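Speaker notes: the dropped jar fault on the Harkon picking arm
Talk for the retail automation track, November

Slide 1. Title
Say hello, say which team I'm on. Mention that the handout has the fault log extract and that I'll take questions at the end, but people can stop me if a term isn't clear.

Slide 2. What the machine was meant to do
The Harkon is a two-arm picking robot on a wheeled base. It takes items off ordinary supermarket shelves and puts them in a trolley for home delivery orders. The shop doesn't change its shelving for it. That was the selling point, and it is also where our trouble came from.
We ran it at the Moldovan site, overnight, with one member of staff in the aisle and a stop button at each end.

Slide 3. The fault in one line
The right arm let go of a glass jar at chest height while the software still believed it was holding it.
Pause here. Let them read the log line on the slide.

Slide 4. The order of events
The arm had taken the jar by its lid. Two fingers, side grip, normal force. The base began to turn towards the trolley. The jar slipped down out of the fingers, hit the trolley rail and broke on the floor. The arm carried on, opened its fingers over the basket and marked the item as packed.
Then it went back for the next one and did the same again. 2 jars broken before the person in the aisle pressed stop.
No injuries. She was standing well back, as she had been told to. But the base was already moving over broken glass and oil when it halted, and one wheel was slipping. I want to spend a minute on that, as a slipping base next to a person is worse than a broken jar.

Slide 5. How a person does it
Before we changed anything we went back to hand picking and looked at what people do with small jars.
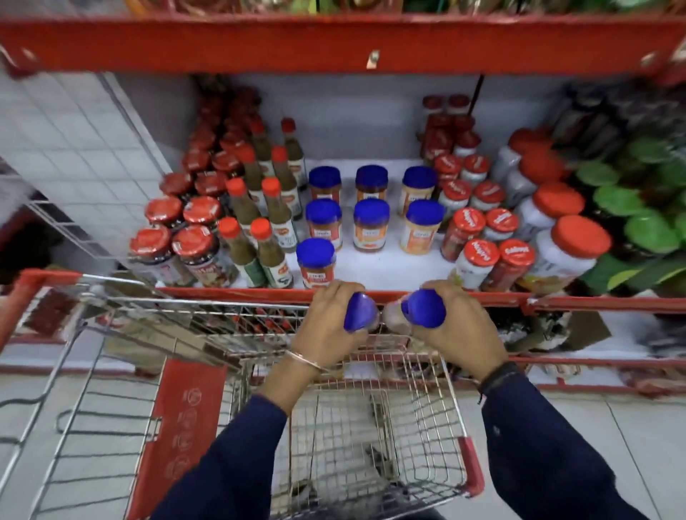 Hand picking, two small jars held over the trolley, lids tilted in towards each other.

Talk over this for a bit. Point out the shelf behind. Narrow bottles, squat jars, slender jars and big plastic tubs all side by side, and several of them have red lids. A grip setting that suits one of these is wrong for its neighbour. Our item list had a single setting called "jar, small". It covered 72 products.
Also point out that the trolley is open wire. We had modelled the basket as a solid box with a flat floor, so the arm was aiming for a surface that was mostly holes.

Slide 6. What we found
First cause: the finger pads. The Dutell pads we fitted are a smooth rubber. They had picked up a film of oil, most likely from a leaking jar earlier in the shift. On a clean pad the side grip holds. On an oily pad and a glossy metal lid it doesn't.
Second cause: the hold check. The software looked at finger position only. With a lid between them the fingers stop at a certain width. When the jar dropped, the fingers closed by less than the allowed error, so the check passed. We had set that allowance wide on purpose to stop false alarms on soft packets.
Third cause, and this one is ours alone: there was a weight reading from the wrist the whole time. It was being recorded and not used.

Slide 7. Bench tests
We ran 400 lifts on the bench with clean pads and the same number with oiled pads. Clean pads, no drops. Oiled pads, drops on the turn and hardly ever on the straight lift. That matched the aisle.
Then we went through the old logs. There were 1,389 small jar picks on record. The wrist weight showed several where the load went to nothing before release. Those had been put down as stock errors by the shop.
If someone asks how many, the full table is in the handout. Don't guess from memory.

Slide 8. What we changed
Wrist weight is now checked at lift, during the turn and just before release. If it falls, the arm stops where it is and the base stops with it.
Small jars are held round the body, below the lid.
The base speed in the turn is lower when glass is held.
Pads are swapped for the ribbed Bument type and wiped at every trolley change. The wipe is on the shift sheet and has to be signed.
A dropped item now locks the aisle until a person has looked at the floor — the robot can't clear this itself.

Slide 9. Still open
The body grip needs space between jars, and on a full shelf there often isn't any. At present the robot skips those and leaves them for a person. Shop staff are not happy with the number of skips and I don't blame them.
We also can't see oil on the floor. The wheel slip alarm helps but it only sounds once the slip has begun.

Slide 10. Questions
Likely ones: why was the weight reading not used (answer it straight, it was left for a later release), and who decides when the aisle is unlocked (shift lead only).
Leave the log line up on the screen while people talk.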